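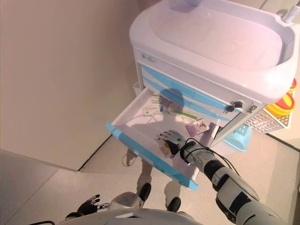

Hand over the open drawer of the medical cart.

September
By Relu Hodoroagă

The Ullonel hand has been on our shelves for a while now, and we get more letters about it than about anything else we sell, so Umut Karaca and I thought it was time the page said a bit more than the size and the price. Most of you who write to us want to know how it does with drawers. Drawers with small, light, slippery things in them, mostly, and I can see why, as that is where a lot of hands that look wonderful on a bench start to let you down.

So we set it to work on a cart. The drawers are the kind of thing you meet in any clinic, with flat packets, a small box, some thin tubing curled on the floor of the drawer, and a rim that doesn't leave you as much room as you'd like. We ran 1,066 reaches over the month, some with the Erdem controller and some with the older Mukov one, and Barış Tokgöz kept the log – a very patient man.

What we liked

The fingertips come down close together and stay that way, so you can go in over a narrow packet without brushing whatever is next to it. The thumb is the strong part of the hand, and once you get used to planning around it you'll find you can approach from the side or from above with hardly any change to your program. Going from the Mukov to the Erdem made a bigger difference than I expected, mainly in how gently the wrist settles before the fingers close. If you already own a Mukov I wouldn't tell you to throw it out, but do ask us for the slower settings file – it helps a great deal with tubing.

The wrist camera is sold separately. Miłosz Ostrowski did the drawer fronts with it and was happy with the view of the fingertips, though he would like a wider lens, and glossy surfaces take some patience. Clear plastic over a turquoise band gives you reflections of the fingers themselves, and you will want to teach your software to leave those alone.

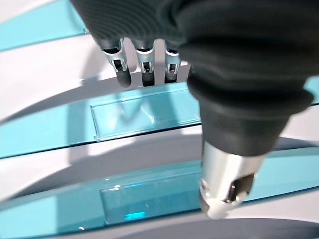 What comes in the box

You get the hand, the wrist mount, 2 spare tip sets and the cable. The controller and camera are extra. Assembly took Berkay Çınar one afternoon with the printed guide, and he has asked us to say that step 9 should be read before step 8.

Ordering

Skultel ships from its own stock, and there are 50 hands set aside for this batch. Schools and labs can borrow one before buying. Just tell us which arm you have, and which controller, when you write.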